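Equipment plan for the kitchen tasks project

The budget round for the kitchen tasks project closes in March, so this item sets out what we plan to ask for and what we have decided to leave for later. Comments should reach Orvokki Kokkonen before the request goes in.

Most of the work so far has been done in simulation. The simulated kitchen has one arm at a stone counter, with a kettle, a frying pan, a spoon and other small things set out on it. Scenes like that cost us computing time and staff hours, and they have let us put off buying hardware until we knew which tasks we wanted to run. 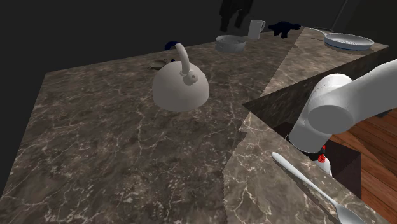 The request has 3 parts. The first is one arm with a two-finger gripper, plus a spare set of fingers. We have quotes from Radik and Mivley. Radik is cheaper on the arm but charges separately for installation and for the first service visit. Mivley includes both and gives a delivery time of 8 weeks. Both quotes expire at the end of the month, and we will ask for new ones if the decision slips.

The second part is the bench. The arm has to be bolted to something that does not move, and the tables in the lab will not do. Dumitrescu has offered to build a counter to the same height and depth as the one in the simulation, with a mounting plate set in. That price does not include moving the power outlets, so please keep the electrical work on its own line.

The third part is kitchenware. We want 4 full sets so that a broken mug does not stop a week of testing. It is the smallest line in the budget and the one most often forgotten.

We are leaving out a second arm and the force sensor from Zamis. The sensor can be added later without changing the mount. A second arm would need more floor space than we have, and we would rather see how many hours the first one runs. 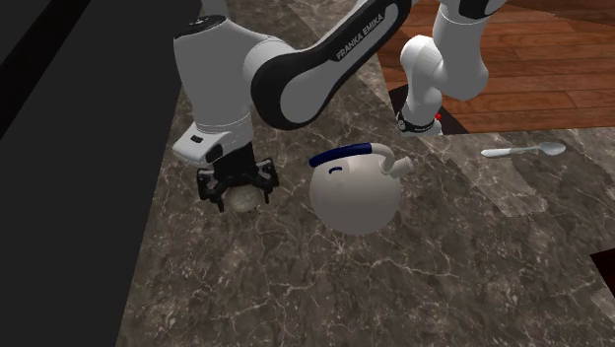 Martti Oksanen has asked for the service contract to be moved into the first year's request, along with 20 percent on top for spare parts. In his view, "a gripper that is waiting for a part costs us the same as one that works," and he would drop one of the kitchenware sets to help pay for it. He also wants the simulation licenses listed with the hardware, as the work there will go on after the arm is delivered.

The revised table will be sent out with the next issue.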